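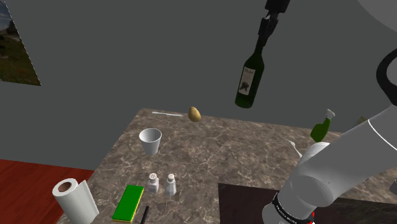 Grakmont Two-Finger Gripper, Brake Retrofit Kit
Sold by Ludanus. Fits all Grakmont grippers with the older Arident wrist board.

In stock
Free for registered owners (see "Who gets it free" below)

Notice updated 7/11/25

If you came to this page from our letter, thank you for reading the letter, and please don't feel you have to read every word of this before you do something. The short version is that an older Grakmont can let go of what it is holding when the arm goes into a protective stop and then comes back out of it. Until your kit is fitted, keep people, pets and anything you're fond of out from under the gripper, and don't lift glass above counter height. The longer version follows, and I'm afraid it is rather long.

What goes wrong

When the arm stops itself, power to the finger motor is supposed to stay on, so the fingers keep squeezing. On the older wrist board it does stay on. The trouble comes at the restart. For 200 milliseconds the board forgets the last grip force it was given and falls back to its factory setting of 15 newtons, which is plenty for a sponge or a paper cup and nowhere near enough for a full bottle of wine held by the neck. The fingers don't open, and that's what made this such a hard one to find! They relax a little, the bottle slides, and by the time the force comes back there may be nothing left between them.

Smooth, tapered, heavy things are the worst for it. Bottle necks are right at the top of the list, followed by vases and those tall oil cruets. A potato will usually stay put, being light and a bit rough on the outside, and so will most things with a lip or a handle that the fingers can close underneath.

We first heard about it from a cooking school that runs one of our arms for clearing counters. They lost two bottles in a month, both right after somebody had walked into the safety zone and out again, and they sent us such good notes on it that we were able to repeat the drop on our own bench the same week. No injuries have been reported to us. If you know of one, even a small cut from cleaning up, we would really like to hear from you.

What's in the kit

Spring brake module, which holds the fingers where they are whenever the motor force dips
Replacement wrist board, with the last grip force kept in memory through a stop
One pair of Robles soft finger pads
Four wrist screws and a driver bit to suit
Printed fitting guide

The brake is the part that matters. It is a plain mechanical thing, it needs no settings, and it will hold with the power off altogether. We ran it through 2,000 stop-and-restart cycles with a filled bottle in the fingers and had no drops. The pads are an extra we decided to put in along the way, and they do help on glass, but please don't fit the pads by themselves and call it done. They make the slide slower and that's about all they do.

Specifications

Holding force with brake on: 70 N
Added weight at the wrist: 200 g
Power: from the existing wrist connector
Fitting time: 15 minutes
Finger travel: unchanged

You'll need to enter the new tool weight in your arm's payload screen after fitting. It's easy to skip, and an arm with the wrong payload will drift a bit or stop when you don't expect it to.

Until your kit arrives

Turn off automatic restart. It's under Safety, then Recovery, and it should read "Manual."
If the arm stops with something in its fingers, hold the object from the side before you take it away. Do this with the arm still stopped, and release the fingers by hand.
Carry bottles low, over the counter, with the travel height set as small as the job allows.
Leave the grip force where it is. Several people have asked whether turning it up helps, and it doesn't, as the board drops to the same low figure whatever you had before.

Who gets it free

Anyone who registered a Grakmont with the older board, whether you bought it from us or second-hand. The board type is on the sticker inside the wrist cover: if the code starts with A1 or A2, you have the older one. A3 and later were never affected. If you'd like us to fit it for you, send the gripper in by itself (keep the arm, please, the shipping is dreadful) and we'll turn it around as quickly as we can.

Questions go to Elibariki Langat on the service desk. He fitted the first batch himself and is very patient about connectors. Have your serial number handy when you write.

Goes well with
Robles finger pads, spare pair
Grakmont wrist cover, replacement
Arident wrist cable, short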